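We got to the old Galtine mill a good twenty minutes before the doors opened, and there was already a line down to the bus shelter. I had been hoping for a quiet morning. No such luck! Half the county seems to own something knitted and wants to know where it comes from.

If you don't know it, Galtine is a woolen mill on the river side of town, four floors of brick with a chimney that hasn't smoked in ages. They still spin and weave there, mostly blankets and a bit of upholstery cloth, and once a year they let people wander through. Admission was 8 dollars, which got you a paper wristband and a cup of pretty terrible coffee. I drank two.

Our group had 30 people in it (too many for the stairs, if you ask me) and our guide was Hildegard Rieger, who started in the mending room straight out of school and has worked on every floor since. She has a voice that carries over a running loom. She needed it.

We began in the sorting loft, where the fleeces come in. The smell hits you first, sort of sweet and sheepy, and it stays in your coat all day. Mine is still hanging on the porch. Hildegard pulled a lock of wool out of a sack, stretched it beside her ear and told us to listen for the snap. I tried it and heard nothing, but the kid next to me swore he did.
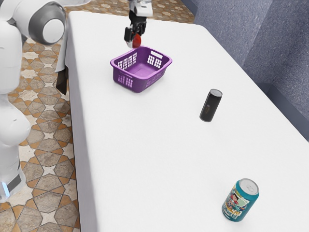 Joanne Yeoman

Next came the carding room, and this was my favorite part of the whole visit. The big carder is called the Cuypers by everyone in the building, and it fills the room wall to wall. Wool goes in at one end looking like something you'd pull out of a drain, and comes off the far end as this thin, floating web, so light it moves when you breathe near it. I could have stood there till lunch. We got six minutes.

The spinning floor was louder and warmer than I expected. Sorin Onu was on shift and let a few of us try piecing a broken end, where you twist the new fiber onto the old yarn with your thumb and finger while the frame keeps going. He does it without looking. I dropped mine four times and then handed it back, ha.

Then the looms. Only 36 shafts clattering away on the day we were there, spread over three machines, and I still couldn't hear my own camera click. The pattern they had on was a gray and rust check for a hotel order, with 2983 threads across the full width. Every one of them gets drawn in by hand before the weaving starts. Rodica Bratu does most of that, with a little hook and a very good lamp, and she says it takes her almost two days if people leave her alone.

Finishing was a bit of a letdown. The washing tanks were drained for repairs, so we just looked down into them and nodded.

The mill shop is at the bottom of the back stairs. Prices are not low, but the seconds bin is worth digging through, and I came away with a green lap blanket that has one crooked stripe. The next open day is in September. Park behind the church, wear flat shoes, and bring cash for the seconds, as the card reader only works at the main counter.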